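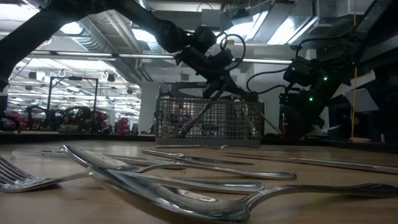
Press Bulletin No. 17

Home News Products Dealers Contact

Feritz opens repair and re-polishing service for restaurant cutlery

MEDRANO, 1/27/23 – The tableware company Feritz announces today the opening of a repair service for restaurants, hotels and school kitchens. The service is located in the former Staline workshop in Medrano and accepts stainless steel knives, forks and spoons of every maker, also those which were not bought from Feritz.

Many kitchens replace their cutlery when the surface becomes dull or when the fork tines are bent. In most cases the steel itself is still in good condition. The new workshop straightens, grinds and polishes these pieces and returns them to the customer in the same boxes in which they arrived.

"For many years our customers asked us the same question, what should they do with the old spoons," said Refugio Manríquez, director of Feritz. "We had no good answer. We could sell them new ones, and of course we were glad to do it, but a spoon is a simple thing and it can live very long. Now we can offer them both possibilities."

The workshop can treat up to 1000 pieces in one day. The smallest order is 310 pieces, and mixed patterns are allowed in the same order. The usual time for return is seven working days after the arrival of the boxes. Table knives with a serrated edge are accepted for polishing only. Silver-plated pieces are not accepted at the moment – the workshop plans to add a separate line for them in July.

The polishing machines were delivered by Wondau and were installed during the winter. The former Staline employees who wished to stay in Medrano have received training on the new machines. Feritz keeps also the old hand-polishing benches, which will be used for serving pieces and for ladles.

Rizwan Durrani, head of the workshop, asks customers to wash and dry all pieces before sending. "Please do not tie them with rubber bands," he added. "The rubber leaves a mark on the steel, and we must then remove it by hand. Simple paper between the layers is enough."

Prices are calculated by weight and by condition of the surface. Customers can send a sample box free of charge and will receive a written offer. Boxes may also be brought in person to the workshop entrance on the river side, on working days before noon.

Feritz produces and sells tableware for professional kitchens. The company has its office and warehouse in Medrano.

Press contact: Feritz, press office, Medrano

Shares: 7 Comments: 3

Comments

M. Oberlin
Do you accept also dessert forks? We have two full drawers, and the tines are really in bad shape.

Feritz press office
Dear M. Oberlin, yes, dessert forks are accepted and they can be in the same box with the others.

kitchen_at_the_mill
We sent ours to Staline years ago and were satisfied. Good to hear the benches are staying.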